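Chapter 4
Choosing a Gripper Kit: The Tamness Soft-Finger Set

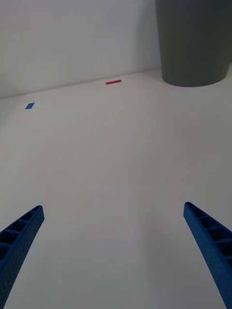

In Chapter 3 we selected an arm by its reach and its payload. The arm alone cannot do any work, so the next purchase is the gripper. Many small workshops now buy it as a kit — two fingers, a drive unit, a wrist camera and the software — and the buyer must judge if the parts fit together well.

As our case we take the Tamness kit, which was reviewed in the Demholm teaching laboratory by Lanying Yao and Jianhua Jiang. They mounted it on an Endon arm and used it for one task, the sorting of small flat pieces on a table. Such pieces are harder than they look. A finger must come very near to the table surface before it can close on a thin part, and a stiff finger that comes too low will press on the table and stop the arm.

The reviewers made 559 attempts with the kit. In 293 of them they used the factory settings, and in the others they used settings of their own. The full record is given in Section 4.5, together with the 43 attempts in which the arm stopped by itself.

Before reading further, the student should know two terms. The stroke is the distance between the fingertips when the gripper is fully open. The compliance is how much a finger bends under a given load. The supplier's data sheet gives the first but says little on the second, and Section 4.2 explains how to measure it with a spring scale.

Section 4.3 treats the wrist camera, and Section 4.4 compares the price of the kit with that of the older Qin model.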